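4.2 Recording your first block-pushing examples

By now your Zirance arm should be homed and the recorder running. Take your time with this part — the learner copies whatever you give it, wobbles and all.

1. Set the blocks out on the wooden board, in a different arrangement for each take.
2. Check that the square marker beside the board is flat and uncovered.
3. Type in the instruction before you move, in plain words, such as "push the yellow heart over to the blue cube."
4. Press Start, wait 2 seconds, then guide the finger with smooth, unhurried pushes.
5. Press Stop as soon as the instruction has been met.

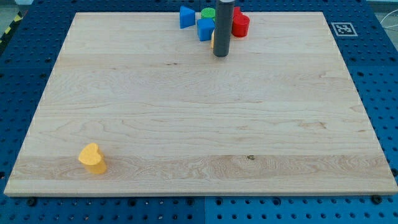
Figure 9. The finger among the blocks at the far edge of the board, with the yellow heart by itself near the front left corner.

Note: Please do keep the takes where you had to go back and nudge a block again. They teach the learner how to recover, and you'll want plenty of them on the way to your first 1000.

Caution: Never reach over the board while the arm is live. Press Pause first, and wait for the tone.

6. After every 10 takes, save the batch and give your wrist a little rest.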